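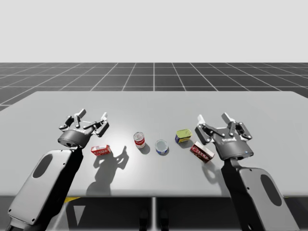 Worum geht es bei Tremeo überhaupt?
Um die Frage, ob sich eine Greifstrategie in der Simulation besser beurteilen lässt, wenn man nicht nur "gegriffen / nicht gegriffen" zählt. Wir bewerten jeden Durchlauf in Abschnitten: Anfahren, Schließen, Anheben, Ablegen. Zweiarmiger Aufbau, Lebensmittelpackungen, ein Tisch. Mehr nicht.

Was ist Ludum?
Die Simulationsumgebung dazu. Tremeo ist die Methode, Ludum die Umgebung. Wird dauernd verwechselt, auch in unseren eigenen Folien.

Warum Lebensmittel?
Dosen, Schachteln, Blechdosen - verschiedene Formen, verschiedene Höhen, bedruckte Oberflächen. Ein runder Gegenstand verzeiht eine falsche Drehung des Greifers, ein eckiger nicht. Genau den Unterschied wollten wir in den Zahlen sehen.

Wie viele Durchläufe stecken in der Auswertung?
80 pro Strategie. Davon 20 mit veränderter Startlage der Objekte, der Rest mit der Standardanordnung plus kleinem Zufallsversatz. Die Startwerte liegen dem Datenpaket bei, Datei seeds.txt.

Und das Ergebnis?
Die Abschnittswertung trennt die Strategien deutlich früher als die reine Erfolgsquote. Bei der Erfolgsquote lagen zwei Varianten gleichauf, beide 70 Prozent. In den Abschnitten dann klar verschieden: die eine verliert fast alles beim Schließen, die andere erst beim Ablegen. Für die Fehlersuche ein riesen Unterschied.

Welche vier Abschnitte genau, und wo liegen die Grenzen?
Anfahren endet, sobald der Zielgegenstand zwischen den Fingern liegt. Schließen endet mit beidseitigem Kontakt. Anheben: Objekt hat keinen Tischkontakt mehr. Ablegen: Objekt steht wieder und der Greifer ist offen. Grenzen werden automatisch aus dem Kontaktprotokoll gesetzt, von Hand wird nichts nachgezogen.

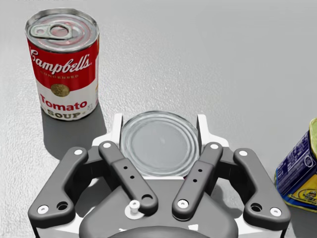
Kontakt heißt dabei: beide Fingerflächen melden Kraft über dem Schwellwert, und zwar in 4 aufeinanderfolgenden Zeitschritten. Ein einzelner Ausschlag zählt nicht. Vorher hatten wir das ohne diese Bedingung, da gab es Phantomkontakte am Dosenrand und die Abschnitte sprangen hin und her.

Spielt es eine Rolle, was neben dem Zielobjekt steht?
Ja, mehr als gedacht. Nachbarn verengen den Anfahrweg. Wir führen deshalb eine Spalte "Abstand nächster Nachbar" mit, gemessen zum Start des Durchlaufs. Wer nur die Gesamttabelle nimmt, übersieht das leicht.

Arbeiten beide Arme gleichzeitig?
Je nach Aufgabe. In den Einzelgriffen bewegt sich nur einer, der andere bleibt in Wartestellung. Die Übergabe-Aufgaben sind ein eigener Block und in den Zahlen oben nicht drin. Bitte nicht zusammenwerfen.

Was ist die Visser-Variante in der Tabelle?
Interner Name für die Strategie mit fester Anfahrt von oben. Die Duvetti-Variante passt den Winkel während der Anfahrt an. Namen sind historisch gewachsen, bedeuten nichts. Umbenennen wollten wir schon lange.

Gilt das auch auf echter Hardware?
Wissen wir nicht. Alle Werte stammen aus der Simulation. Reibung und Nachgiebigkeit der Fingerflächen sind dort vereinfacht, und gerade beim Schließen kann das viel ausmachen. Eine Übertragung behaupten wir nirgends, auch nicht im Abstract.

Warum nicht einfach mehr Durchläufe statt einer neuen Wertung?
Haben wir überlegt. Mehr Läufe machen die Erfolgsquote genauer, sagen aber weiterhin nichts darüber, wo es hakt. Außerdem Rechenzeit.

Kann ich eigene Objekte einsetzen?
Geht. Netz, Masse und Reibwert angeben, Objektliste in der Konfiguration ergänzen. Auf die Einheiten achten - Meter und Kilogramm. Wer Millimeter einträgt, bekommt eine Dose in Gebäudegröße, und die Simulation bricht ab. Kollisionsnetz bitte seperat und möglichst grob, das feine Netz nur für die Darstellung.

Meine Werte weichen ab, was tun?
Zuerst die Version von Ludum prüfen. Die August-Version hat die Kontaktberechnung geändert, ältere Stände liefern beim Abschnitt Schließen andere Zahlen. Dann die Startwerte vergleichen. Wenn beides stimmt: Protokoll schicken, komplett, keine Bildschirmfotos.

Wann kommt der Übergabe-Block?
Daten sind da, Auswertung läuft noch. Die Abschnittsgrenzen passen bei zwei Greifern am selben Objekt nicht eins zu eins, es fehlt ein Abschnitt "gemeinsam halten". Sobald der steht, wird das Datenpaket ergänzt und die Tabelle hier auf der Seite aktualisert.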